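Try before you buy: a morning with the Plutari cable kit

I have a confession to make before we get to the robot. I am terrible with cables. There's a drawer in my kitchen that I haven't opened properly in years, and behind the telly it's worse. So when Skomdale asked whether I'd like to come and try the Plutari, a bench kit it sells to small workshops for teaching an arm to handle leads and wiring, I said yes before I'd finished reading the email.

The idea is pretty simple. You get a gripper, a mounting bracket, a practice set of cables and a licence for the software, and you bolt the lot onto an arm you already own (or hire one by the month, which seems to be what most people do). Then you teach it by demonstration. You do the job, it has a go, you do the job again. Plenty of kits promise that with blocks and cups. Cables are another matter. They flop, they twist, they catch on each other, and they never sit the same way twice!

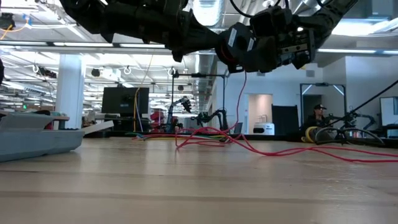

I went in expecting a slick sales pitch and got a mug of tea and a stool. Skomdale runs its trial mornings in an open lab with other arms set up further down the room, and you're encouraged to bring your own problem. Mine was modest. I wanted to know if somebody with no engineering background could get the thing to pick one lead out of a pile without losing their temper.

The set-up guide is 27 pages long and I'll be blunt, the first half is heavy going. Whoever wrote it assumes you know your way around a bracket and a calibration menu. After that it picks up, and the software itself is lovely – big plain buttons, colours that make sense, and an undo that works at every step. I'd recorded my first demonstration before the tea went cold.

Did it learn? Sort of. My early attempts were a mess, mainly due to my habit of changing my mind halfway through a reach, and the kit copies your dithering along with everything else. Once I'd settled down and moved like I meant it, the grabs got tidier. A single lead on a clear bit of bench was easy. Pulling one from the middle of a heap still beat it more often than I'd like, and I wouldn't buy it for that job alone. 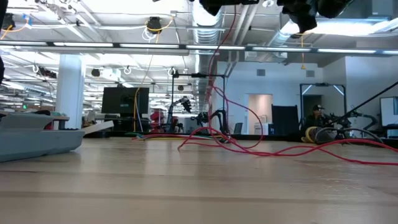
What it costs and who it suits

The Plutari is $957 a month on the hire plan, with the arm extra, and there's a $400 set-up fee that stings a bit. Skomdale waives the fee if you sign on for a full year. For comparison, the Haldane kit is cheaper month to month but comes without the practice cables, and you can't return it once the box is open.

If you run a small repair shop or a training college, I reckon it's worth a trial morning. If you want something to sort out the garage, keep your money. There's a lighter version called the Indetti on the way in July, aimed at schools, and I've already put my name down for a go – the kitchen drawer will have to wait until then.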